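Tuning a light grip for soft food on a shared workshop arm

Posted January 21, 2022, in Workshop Notes – Tovbridge Makers

These notes cover setting up a robot hand to take hold of something that crushes easily. They assume the arm is already bolted down, homed and talking to your computer. If it isn't, do the Nalwood bench setup first and come back.

We use a croissant for this. A foam block springs back and hides a bad grip. A croissant flakes and dents, and you can read the damage afterward.

What you need

An arm with a five-finger hand, a padded mat, a shallow plate, a kitchen scale, and a few croissants. Day-old ones hold up longer. Anything that has touched the hand goes in the trash when you finish, so don't use your breakfast.

Set the mat and plate

Lay the mat flat and push it back until the plate will sit well inside the arm's reach. The mat stops the plate from sliding and gives you a little forgiveness if the hand comes down too far. Put the plate toward the far half of the mat and leave the near half clear.

Weigh the croissant before you start and write it down. You'll want to compare at the end, when there are crumbs everywhere.

Route the hand cable

Leave a loop in the cable above the wrist mount. Turn the wrist by hand through its full range with the power off and watch the plug. If the cable goes tight anywhere, make the loop bigger. Ours came out of the socket twice before we did this properly, and both times the hand kept its last position until we hit the stop.

Approach

Run the arm at low speed for all of this. In the Cheetham controller we set the speed cap to 2 percent for the first pass and raise it later.

1. Move the hand to a hover point 100 mm above the plate, fingers straight and together.
2. Open the thumb as far as it goes.
3. Lower the hand at an angle, with the fingers reaching over the pastry toward the far side of the plate.
4. Stop when the palm is over the croissant and the thumb can reach it.
5. Close the thumb alone until it touches. Save this pose as "contact". 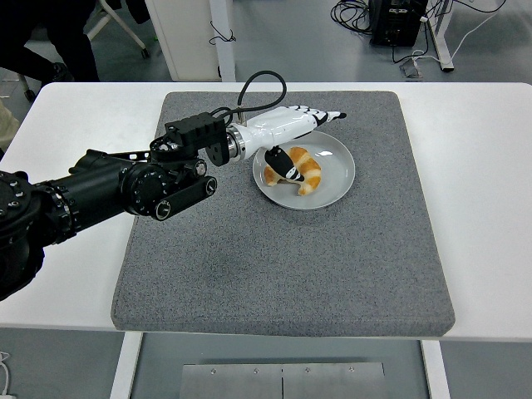
The contact pose, with the thumb on the pastry and the fingers still straight.

Check the contact pose from the side, with your eyes level with the plate. The thumb tip should rest on the crust without pushing into it. If you see a dent, back the thumb off and save again.

Set the force limit

The Stindell hand driver takes a raw current value for each finger, and it has no units you can trust. Start with the thumb at 225 and leave the four fingers at their defaults. Close the fingers slowly from the contact pose, and keep one hand on the stop button.

If the croissant slips, raise the thumb value in small steps. If the crust cracks, lower it. Change one value at a time and run the same pose again before you touch anything else.

Lift

Lift straight up a short way, hold, and set it back down. Don't add any sideways motion until the straight lift works every time. Weigh the croissant again when you're done – a big drop means it is shedding more than you can see on the plate.

Save the settings under a new name before shutting down. The controller overwrites the last profile on restart.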